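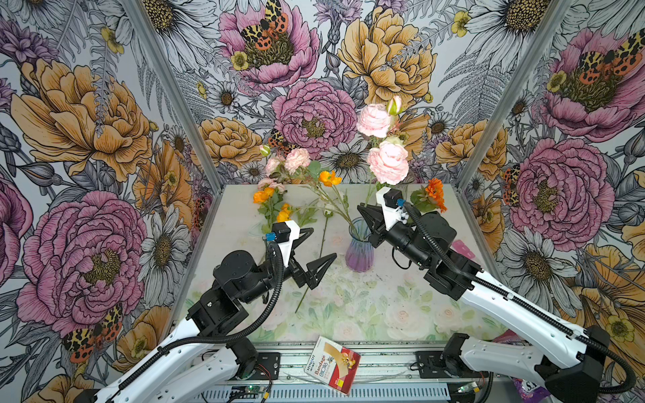 From: Ekua Sowah
To: chores list
Subject: Re: Re: so can they do it yet

Khang Cao wrote:
> Been reading this thread for a week and I still can't tell if anybody
> thinks a machine can do a plain household chore start to finish. Not
> a demo. I mean dishes, socks, putting flowers in a vase. My mother
> does flowers in 2 minutes while talking on the phone. Are we close
> or is this another ten threads of maybe?

Khang, quick one, I'm between shifts so forgive the typing.

Short answer no. Longer answer, depends what you count as the chore.

Flowers are a good test. Picking up one stem off a table, fine, I'd bet money on that now. Two arms helps a lot, one can steady the vase while the other goes in. But then the stems cross over each other. You pull one poppy and three carnations come along. And a stem bends, so where the gripper is tells you very little about where the bottom end is, and the bottom end is the bit that has to go in the hole. Vase neck is narrow and gets narrower with evry stem you add. First rose easy. Sixth one is a fight.

Also glass. Squeeze or bump and it's over. Same problem we have at Skilta with the jars, we do 1058 on a normal Thursday and the arm there is great so long as every jar is the same jar. Nekier sent us a batch with a different shoulder in September and it just stopped. Nkrumah packed the lot by hand, 200 of them, before lunch.

So where I land:
- shop floor, same part same place: yes, has been for years
- shop floor, mixed bin: sometimes, with a person near by
- home, one object: getting there
- home, whole chore incl. trimming the ends and wiping up the water: no

Ekua W. will disagree, she thinks cloth is harder than flowers. Maybe. A towel doesn't lose its petals if you grab it wrong tho.

What I'd like to see is somebody run the same vase 12 times with the stems dumped diffrent each time and post all of them, bad ones too. Abdul-Rahman, didnt you have a link to something like that? Can't find it in the archive.

Got to go, line's starting

Ekua S.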